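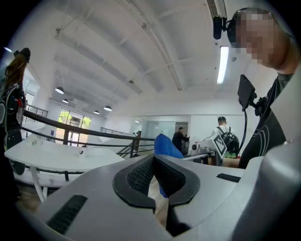
Fig. 1. A white open-plan room with people working at close quarters.

Rooms and Their Uses
Handout 2: The open white room
Lecturer: Nabila Tazi
Revised 1 Mar 2019

What the lecture covers

Last time we looked at rooms with doors. This handout goes with the lecture on rooms without them, and in particular the bright, white, open-plan kind that gets called "flexible". I would like you to treat that word with suspicion for the whole of the term. A field is flexible. So is a car park.

Fig. 1 stays on the screen during the first part. Look at the people before you look at the walls. One is at the left, with long hair and a black cap, and the other is leaning in from the right. Between them is something soft and blue. You can learn more about a room from where people put their shoulders than from the plan the architect sends you. Keep in mind too that one photograph covers a moment. It can't tell you how loud a room was, or whether anybody liked being in it.

The claims

The brochures make much the same case for open white rooms wherever you find them. The one in your reading pack is from Drondetti, who fit out workrooms and studios, and I've picked it because it is fairly typical and quite well written.

Claim 1: Light. White surfaces bounce daylight about, so a white room needs fewer lamps. I accept this one as far as it goes. What the brochure leaves out is glare on screens and shiny surfaces, and the blinds that get pulled down as a result and then stay down until spring.

Claim 2: Meeting. Take away the walls and people will talk to each other. Perhaps. They will certainly hear each other. Drondetti's evidence is a survey with 2,620 replies, and the question put to people was whether they "felt more connected". No question asked what they got done. No one was asked before the walls came down either, so there is nothing to compare the replies with.

Claim 3: Change. An open room can be a workshop in the morning and a meeting room after lunch. Find out who moves the tables. In the Tisosville case (below) the tables were on wheels and moved twice in the first February, both times for a visit by the board.

Claim 4: Cleanliness. White shows the dirt, so the dirt gets cleaned. White shows the dirt. I have seen no support for the second half.

Case: the Truvik workroom, Tisosville

Young-sook Yeo drew up the plan and has kindly let us use it, knowing what I think of it. It put 17 people in one room, at shared benches, with no fixed places. Coats and bags were meant to go in a store by the entrance. Within a month the coats were on the chairs and the bags were under the benches, and two people had built a sort of wall out of box files.

Yeo's view is that the store was too small and that the principle was sound. Ha-neul Ryu, who worked there, wrote a short reply, which is also in the pack. Ryu's complaint is about handling things at a bench: anyone doing close work needs room at the elbow, and the plan gave each person a chair's width. People ended up leaning across each other to reach what they were working on. I find Ryu more convincing, though Ryu had to sit there and is hardly neutral.

Read both before you decide. Don't quote Yeo's "eighty per cent satisfaction" in an essay unless you can tell me who was satisfied, and with what.

Terms to know

Elbow room: the space a seated or standing person needs to either side in order to use both hands. Measure it with somebody doing the task. People sitting politely for a tape measure take up much less.

Drift: the way belongings move from where the plan puts them to where they get used.

Borrowed wall: any object made to serve as a partition, such as a coat rail, a tall plant or a row of files.

Show state: how a room looks on the day it is photographed for the brochure. Always ask for pictures from some other day.

For the seminar

Choose a shared room you can get into without special permission. Stay for an hour and keep your phone away. Draw the plan as you were told it works, then on a second sheet draw where people stood and where their things ended up. Mark any borrowed walls.

I-seul Yeon's group will present first, followed by Bit-na Seok's. Five minutes each, and please bring the drawings on paper.

If your two sheets match exactly, go back at a busier hour.

Reading

Drondetti brochure, pages 4 to 9 only. The rest is photographs of chairs.
Yeo, notes on the Tisosville plan.
Ryu, reply to the above.
Noh, "Where the Coats Go". Long and badly organised, but Noh did at least visit the rooms. Skip the chapter on colour and mood, where the sources are mostly paint firms.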